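Shared kitchen at Rustadthorpe: changes from October

The shared kitchen at the Rustadthorpe hall has been used by 70 households this year, and bookings now come to 529 hours. From October the morning slot will start at 8am and the evening slot will end at 9pm. The price stays at £5 a session.

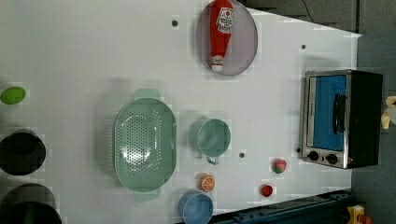
One reader wrote to ask whether the evening slot could run later, as she gets off the Zellton bus at half past seven and has barely an hour to cook. We have asked the hall and will print the answer in the next issue.

The new extractor hood from Savico has been fitted and the old one taken away. The bill was £384, paid out of booking money. Please switch the hood on before you light the hob and leave it running while you wash up.
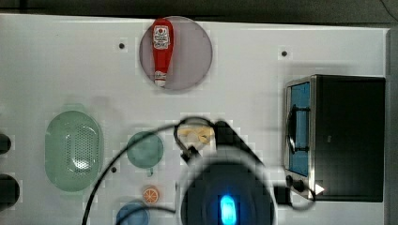 Food left in the cupboards is still a problem. Anything without a name and date on it will go at the end of each month. That covers sauces too, and a red ketchup bottle with no name on it is hard to return to anyone. Labels and a pen are in the drawer by the sink.

The Steiner Road entrance will be shut for most of November while the step is rebuilt. Use the side gate and ring the bell,

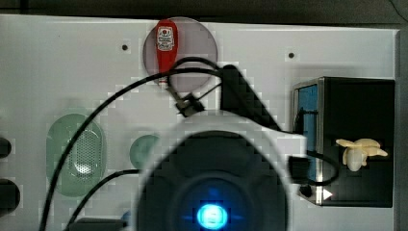 and allow a few extra minutes if you are bringing heavy shopping, as the path is narrow. Parking is not affected.

Booking forms for the winter slots are on the hall noticeboard. 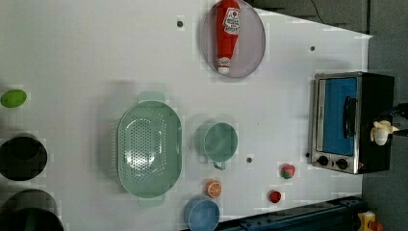

Ketchup on a plate, with the toaster oven near the table's edge.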